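Ticket: Shirt folding, two-handed demos rejected at alignment step
Project: Mumero
Queue: Collection support
Opened by: Maham Mughal
Assigned to: Despina Fragkou
Status: Closed, with one follow-up 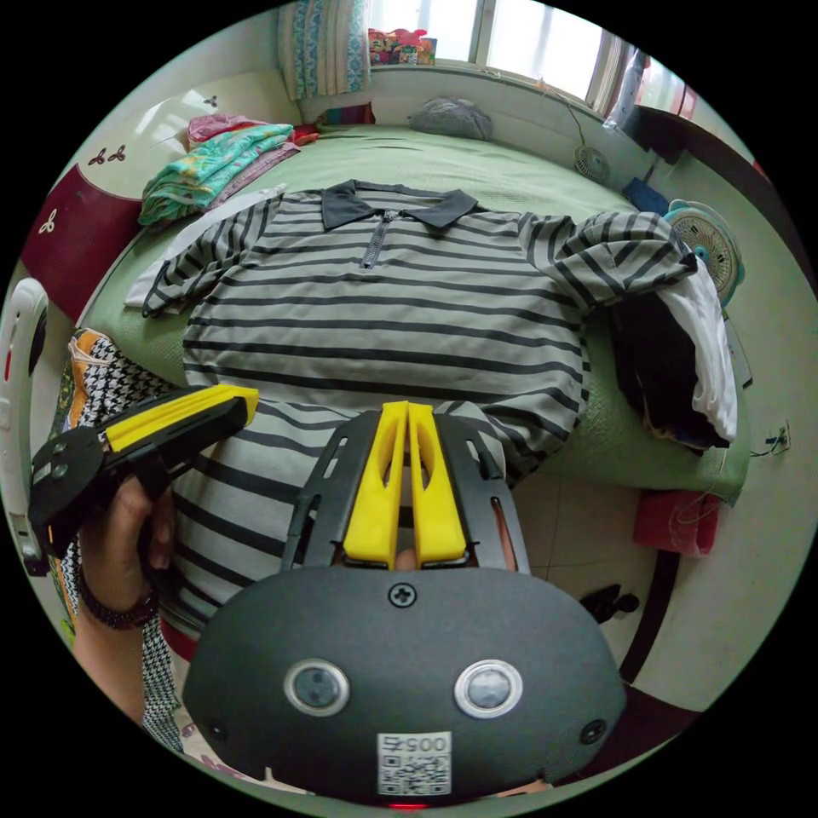 Summary of the problem

Two-handed shirt folding demos recorded with the hand-held grippers are being rejected by the alignment step. One-handed demos from the same pair of units pass. The rejection message is always the same:

align: relative pose jump, pair dropped

Task is "fold short garment, flat start." Garment is a striped polo with a collar and a short zipper, laid flat on a bed with the sleeves out. The operator holds one gripper in each hand, closes on a sleeve, folds it in, repeats on the other side, then brings the hem up to the collar. The policy is trained on the motion of both grippers relative to each other, so a demo with one bad side is no use to us.

Batch size was 45 demos. 2 passed.

Reported by Maham Mughal

Steps to reproduce

1. Charge both units and pair them in the Joneo app.
2. Run the start routine (hold the units side by side, wait for the tone, separate slowly).
3. Lay the shirt flat, collar toward the headboard.
4. Record one full fold at normal speed.
5. Upload and run the alignment step with default settings.

Expected: demo is accepted, both tracks are present, gripper-to-gripper distance is smooth from start to end.

Got: both tracks are present, then the distance between the grippers jumps by a hand's width or more at the first sleeve fold. The demo is dropped.

Already tried before opening the ticket: restarted both units, re-paired, wiped the lenses, recorded with the curtain closed, recorded with the curtain open. No change from any of these.

Log

Entry 1 - Despina Fragkou

Pulled six of the rejected demos and two accepted ones. The jump is on the left track in every case. The right track is clean. The accepted demos are both slow ones, where the operator took nearly twice as long on the first sleeve.

First guess was lost visual tracking. The striped shirt fills a lot of the view and repeating stripes are a known nuisance for feature matching. Asked Maham to repeat with a plain shirt, same bed, same operator.

Entry 2 - Maham Mughal

Plain shirt done, ten demos. Nine rejected, same message. Farzana Janjua was the operator for all ten. She says the left unit feels normal, no rattle, fingers open and close fully.

Entry 3 - Despina Fragkou

So the stripes are not the main cause. Checked the feature counts anyway. They dip when the gripper goes low over the shirt, but there is plenty left from the window side and the headboard. Nothing in the counts explains a jump of that size.

Next item is time sync. If the left clock is behind the right clock, slow motion will look fine and fast motion will show an offset. That fits the two slow demos that passed.

Please run the tap test: hold both units with fingers closed, knock the tips together five times at an uneven rhythm, upload as a test file and not as a demo.

Entry 4 - Maham Mughal

Tap test uploaded. Did it twice, once at the start of the session and once at the end, in case it drifts.

Entry 5 - Despina Fragkou

Result from the first tap file: left is late by 45 ms. Second tap file: left is late by 200 ms. It drifts. The alignment step corrects a fixed offset when it finds one, but it measures the offset once, from the start routine, and applies that value to every demo in the session. Early demos are close. Late demos are far off.

Checked the order of the two accepted demos. Both were early in the session as well as slow, which muddied things.

Passing to Fionnuala for the firmware side.

Entry 6 - Fionnuala Ó Súilleabháin

Both units should re-sync over the radio link while recording is stopped. The left unit's log shows one good sync at pairing and then a string of these:

sync: peer reply late, keep last

"Keep last" means it is free-running on its own clock. The limit for a late reply is set in the unit's config file. Please send me the config from both units. Menu, Service, Export config. It comes out as a small text file.

Entry 7 - Maham Mughal

Both config files attached. Export took three tries on the left unit. The first two came out as empty files. Ghazala Arain had seen that before on the Awan site and told me to leave the export screen open until the menu comes back on its own.

Entry 8 - Fionnuala Ó Súilleabháin

Found it. Right unit has sync_reply_max set to 400. Left unit has it set to 2. The value is in microseconds times ten, so the left unit throws away any reply that takes longer than 20 microseconds, and that is nearly all of them.

A 2 in that field is the bench value. It is used at Rammont when the units are wired together for calibration and there is no radio in the path. The left unit must have gone out with the bench profile still loaded. The other fields in its config match the bench profile too, including the short log length, so any older logs from it will be missing their first part.

Fix:

1. Menu, Service, Profile. Choose "field," confirm, and let the unit restart.
2. Export the config again and check that sync_reply_max reads 400.
3. Re-pair. Pairing data is cleared by a profile change.
4. Run the tap test at the start and end of the next session.

Do not edit the value by hand in the file and load it back. The checksum line will not match and the unit will drop to the bench profile again with no warning on the screen.

Entry 9 - Maham Mughal

Profile changed. Config reads 400. Re-paired at the second try.

Ran a full session with Farzana, striped polo again. Tap files uploaded from both ends of the session.

Entry 10 - Despina Fragkou

Tap offsets are now inside one video frame at both ends and do not grow. Ran alignment on the new session with default settings. All demos accepted but three. Looked at those three by hand:

- One has the fingers closing on air at the right sleeve, then a second try. Alignment is fine, it was dropped by the retry filter. Correct behavior for this task.
- Two were dropped for low feature count on the left track during the hem fold, when the gripper is held low and tilted toward the body. For a short stretch that view has very little in it except stripes.

Those two are the stripe problem I was looking for in entry 1. It is real but small. The message is different too (align: low features, segment cut), so it should not be mixed up with this ticket.

Entry 11 - Farzana Janjua

Question on the hem fold. I tilt the left one because otherwise the two grippers bump when they come together at the middle of the hem. Should I keep them further apart?

Entry 12 - Despina Fragkou

Yes. Grip the hem nearer to the side seams and bring both corners up together. The arms on the robot are wider at the wrist than the hand-held units, so a narrow grip would be hard for it to copy in any case. If the cloth sags in the middle, that is acceptable. Smooth it after the fold with closed fingers, one pass, outward.

Also keep the start and end pose in view of the far side of the room for a second or so before pressing stop. It gives the tracker something steady to close on.

Entry 13 - Ghazala Arain

Checked the other pairs at Awan while this was open. One more unit has the bench profile loaded. It was a spare and had not been used for demos. Changed to field profile and marked on the sheet.

Can the first batch be saved? The operator time is already spent and the folds themselves look good.

Entry 14 - Despina Fragkou

Partly. The drift is close to a straight line between the two tap files, so I fitted a line and shifted the left track demo by demo. That only works for the session that has tap files at both ends, and that was the plain shirt session. Eight of its ten demos now pass. I would use them for pretraining only and keep them out of the final set.

The original striped batch has no tap files. I tried to get the offset from the moments when both grippers touch the same piece of cloth, but the cloth stretches and the result is noisy. Leaving that batch as rejected. The demos are to be recorded again.

Resolution

Cause: left unit was running the bench profile, which blocked clock re-sync over radio. Clock offset grew during the session and the relative pose between grippers became wrong during fast motion.

Fix: switch to field profile, confirm the config value, re-pair.

Changes to the collection steps:

- Export and read the config of each unit on arrival, before the first session.
- Tap test at the start and end of every two-handed session.
- Wide grip on the hem for all short garments.

Follow-up (separate ticket, owner Fionnuala Ó Súilleabháin)

Show the active profile name on the start screen of the unit. At present it can only be seen in the service menu. Second request in the same ticket: the Joneo app should refuse to pair two units that have different profiles, or at least show a warning. Planned for the January release.

Low feature count on striped garments is tracked under the tracker queue. Add new cases there, with the demo file and the garment type in the title.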